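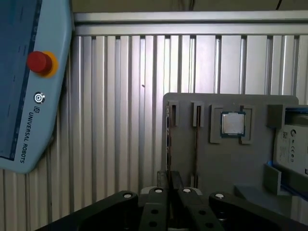

部品ホルダーの前に入ったハンド。左はティーチペンダント、ホルダーの中央付近にCPU、右端にドライブ。

手首視点による部品アプローチの研究 作業風景

更新:2019年10月28日

Clurneoプロジェクトで進めている、PC部品の取り外しと受け渡しに関する研究のページです。写真とあわせて、手法の概要、評価の結果、作業中に分かったことをまとめています。数式と学習条件の詳細は別にまとめている技術報告に譲り、ここでは装置の前で何をしているかを中心に書きます。

研究の対象は「つかむ直前」の動作です。部品の位置がおおまかに分かっている状態から、指先を部品の縁や端面に合わせるところまでを扱います。把持したあとの引き抜きや挿入は既存の力制御の手順をそのまま使っており、今回の評価には含めていません。

■ 手首の視点だけを使う理由

最初の構成では、セルの上方に固定したカメラの画像から部品の位置を求めていました。平らな面に置いた部品であれば十分に動きますが、立てたホルダーや筐体の内側では、肝心の縁がハンド自身や隣の部品の陰に入ります。カメラの台数を増やす案も試しましたが、校正の手間が増え、ホルダーを移設するたびに半日ほど作業が止まりました。

そこで、手首側の画像だけで最後の位置合わせを行う方式に切り替えました。指と部品が常に同じ画像に入るため、両者の相対的なずれを直接推定できます。ロボットの座標系での絶対位置は、途中の計算には出てきません。

この方式では、ハンドのリンクが画像の下側を大きく占めます。初期にはその領域をマスクして学習していましたが、マスクを外したほうが結果は安定しました。指の開き具合が画像から読み取れるため、ハンドの開度を別の入力として与えたときと同程度の精度が出ています。

■ ホルダー側の作業

ホルダーは灰色の取付板にまとめて固定しています。細い基板を縦に差すスロット型、CPUを収める四角い枠型、ドライブを立てて支える型があり、部品ごとに指の入れ方が変わります。

スロット型は、見かけほど簡単ではありませんでした。基板を端面の方向から見ると、画像には細い線しか写りません。背景のアルミ材にも縦の溝が並んでいるため、初期のモデルは溝の影を基板の縁と取り違えることがありました。取付板を見切る位置まで接近すると誤りは減りますが、そこから姿勢を直す余裕がほとんど残りません。現在は、離れた位置では取付板の輪郭を、近い位置では基板の縁を重視するように、損失の重みを距離に応じて変えています。

CPUの枠型では金属面の反射が問題になります。照明の向きによって表面が白く飛び、外周との境目が見えにくくなります。枠の四隅にある立ち上がりのほうが安定した手がかりになることが、注目領域を調べて分かりました。部品そのものを見ているつもりのモデルが、実際にはホルダーを見ていたことになります。ホルダーを変えると性能が落ちるという別の問題につながるので、これは後で触れます。

ドライブは面積が大きく、位置の推定自体は楽です。ただしラベルの文字やコードの模様に引きずられて、製品が変わると推定がずれました。ラベル部分をランダムに別の模様で置き換える拡張を加えてから、この傾向は弱まっています。

■ データの集め方

学習には、3,040回分のアプローチ動作を使いました。まず人がペンダントで正しい接触直前の姿勢を教示し、そこから向きと距離を乱数で変えた開始位置までハンドを戻します。戻る途中の画像と姿勢を記録し、再生の順序を逆にして教師データにします。正解の姿勢が最初から分かっているので、画像への手作業のラベル付けは必要ありません。

欠点は、教示した姿勢の質がそのままデータに残ることです。担当者によって、縁の中央を狙う人と、少し奥まで入れる人がいます。初回の収集ではこの差を揃えておらず、学習したモデルが両者の中間を狙う癖を持ちました。六月に教示の手順書を書き直し、基準の取り方を部品ごとに決めてから、全データを集め直しています。

収集の制御と記録にはGrimexを使っています。以前は画像と関節角の時刻合わせを後処理で行っていましたが、動作の速い区間でずれが残るため、記録の段階で合わせるように変更しました。この部分の改修はSenyo Asamoahが担当しました。変更前のデータは保管していますが、今回の学習には使っていません。

■ 筐体側の作業

ホルダーで学習した方式を、実際の筐体に取り付けた部品へ適用したのが後半の実験です。条件は一気に悪くなります。背景は板金、基板、電源ユニットと入り組んでおり、指の入る向きも筐体の形で制限されます。

筐体は傾けた状態でも作業します。水平に置いた筐体だけで学習すると、モデルは画像の上下を手がかりに使ってしまい、少し傾けただけで接近の方向を誤ります。傾きを変えたデータを混ぜたところ、板の縁の向きに合わせて指の向きも補正されるようになりました。
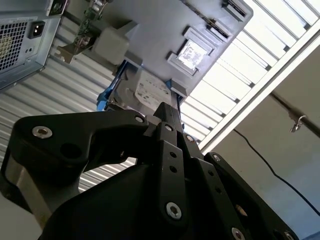 ドライブへの接近では、下側の縁に指先を向ける経路を標準にしています。横から入る経路も候補に入れていましたが、青い樹脂のキャディが側面を覆っており、指がかかる位置がキャディの形に左右されます。下側の縁であれば、キャディの種類が変わっても狙いを大きく変えずに済みます。

明るさの差も、筐体側で初めて大きな問題になりました。ハンドが下から見上げる姿勢をとると、上方の明るい面が画像に入ります。自動露出に任せると、その面が入った瞬間に筐体側が暗く沈み、推定が一時的に跳ねます。露出を固定すると今度はホルダー側で暗部がつぶれるため、露出の上限と下限だけを決めて、その間は自動にしました。学習時にも明るさを広めに振っています。

推定が跳ねたときの扱いも決めておく必要がありました。直前の推定と大きく食い違う値が出た場合、ハンドは前進を止め、少し下がってからもう一度画像を取り直します。同じことが続いたら、その試行は失敗として終了します。無理に平均を取って進む実装も比べましたが、板金への接触が増えたので採用しませんでした。

■ 評価の結果

評価は、ホルダー側と筐体側をあわせて582回行いました。開始位置は学習時と別の乱数で決め、部品の一部は学習に使っていないものに替えています。指先が許容範囲に入った状態で停止すれば成功、それ以外は途中の停止も含めて失敗と数えました。

失敗は34回でした。このうち8回は筐体の板金に指の外側のリンクが触れて停止したもので、指先の推定自体は許容範囲に入っていました。リンクの太さを考えずに経路を決めていたことが原因なので、視覚の改善では直りません。ハンドの形状を含めた干渉確認を経路側に加える予定です。

残りの失敗はスロット型ホルダーに偏っています。隣り合うスロットのどちらを狙うかを最後まで迷い、途中で目標が入れ替わる例が目立ちました。最初の画像で目標を決めて、その後は入れ替えを許さない版も試しましたが、最初の選択が誤っていた場合に戻れません。目標を切り替えられる距離に制限を設ける方法を試しているところです。

固定カメラの方式との比較では、取付板をわずかにずらした条件で差が大きく出ました。固定カメラ側は再校正しない限りずれた分だけ外しますが、手首側の方式は接近の途中で吸収します。反対に、部品が最初の画像にまったく入らない条件では手首側の方式は何もできません。この場合は固定カメラでおおまかな位置を与えてから切り替えます。

■ ホルダーを替えたとき

先に書いたとおり、モデルはホルダーの形をかなり頼りにしています。確認のため、Plodhamで使っている別形状のホルダーを借り、追加の学習をせずに動かしました。ドライブではほとんど影響がなく、CPUでは枠の隅の形が違うために狙いが一方へ寄りました。少量のデータを足して学習し直すと戻りますが、どれだけ足せば十分かはまだ調べていません。この試験は予備的なもので、上の評価の回数には入れていません。

■ 装置についての覚え書き

・ホルダーの取付板は、清掃のあとに必ず固定ねじを確認する。緩んだまま集めたデータを一日分捨てたことがある。
・ペンダントは非常停止に手が届く位置に置く。画像に入っても学習には支障がない。
・ケーブルの取り回しを変えた日は、背景が変わったことを記録票に書く。
・レンズの拭き取りは収集の開始前に行い、途中では触らない。向きがわずかに動くと手首側の校正をやり直すことになる。

■ 今後の予定

次は、取り外した部品を筐体からホルダーへ移す一連の動作に進みます。把持したあとは部品が指先を隠すので、今の推定器はそのままでは使えません。把持後の部品の傾きを推定する処理をJaideeの側で準備しており、組み合わせた試験の写真はこのページに追加します。

学習データの一部は、共同研究の範囲で提供しています。希望される方は、使用するハンドの種類と対象の部品を書き添えて、Clurneoの連絡窓口までお知らせください。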